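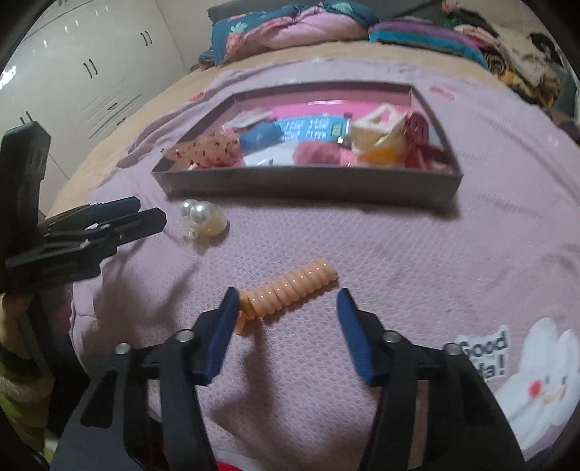

Buy two of everything or buy nothing, Themba Joubert wrote to me when I asked how his group at Corrigan had set its first budget for hand-held grippers. He had bought one of each part, lost a pivot screw in the first month, and paid for it in idle time.

His rule has held up better than most of the planning sheets I have been sent this year. Hand-held grippers are cheap next to a robot arm, and buyers tend to treat them as an accessory line. They get a single row in the spreadsheet, with a unit price and a quantity. The row leaves out pads, screws, mounts, storage, and the hours of the person holding the tool.

Take a small household sorting job as the planning case: hair clips, beads, pom-poms and thin plastic packets, moved between a bedspread and a shallow open box. The parts weigh next to nothing. They are also awkward. A spiral hair tie gives when squeezed, a pearl is smooth, and a flat sleeve offers very little edge to hold. Jaw opening matters less for this work than pad surface, and pads are the part that wears.
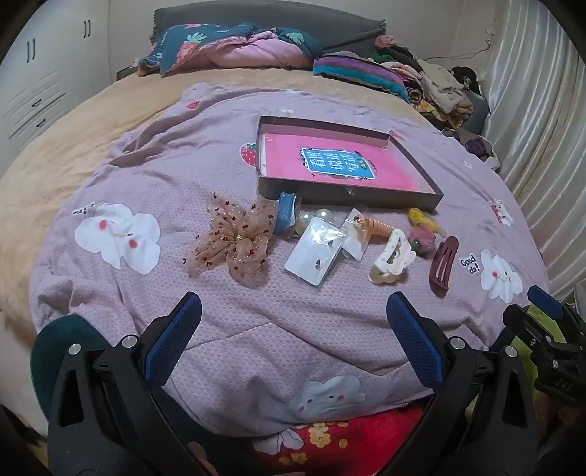

Hair clips, beads and clear packets set out on a printed quilt, with a textured blue pad on each gripper finger.

Eimear Ó Gríofa plans equipment purchases at Usis and works from a list she calls the Turkudton sheet, after the site where it was first used. It splits the request into fixed cost, wear parts and labor. For a two-handed station the version she sent me, dated 11/11/20, puts the fixed cost at $1,885 and the wear parts at $1,138 over 18 months. The second figure is the one managers question. She does not reduce it. Pads are ordered as matched sets, and a worn pad facing a new one closes unevenly on small parts.

Labor is left as hours on her sheet, with no dollar value, and is signed off separately. She tried combining the two in August and went back - the hours changed every time a new set of objects came in, and each change reopened the whole request.

Soft surfaces need their own line. A bed or a sofa yields under the fingertips, folds shift, and thin items sink into the weave. Trials on a hard bench will understate the time per pick. If the work will be done on blankets, run the trial on a blanket before fixing the hours. 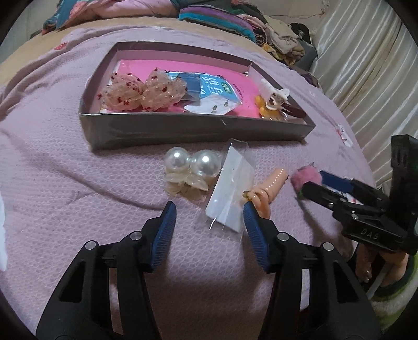
Clips and a pom-pom in front of the open gray box. Left and right tools should be budgeted as a pair.

On suppliers, ask three things before price: whether pads are sold without the finger, whether pivot hardware is a standard size, and how long a replacement linkage takes to ship. Omitz answered all three in writing when Joubert asked, and he moved his second order there on that basis. The quote was higher than the first one. His spares drawer now holds 2 complete linkages and a bag of screws, all booked to the original request.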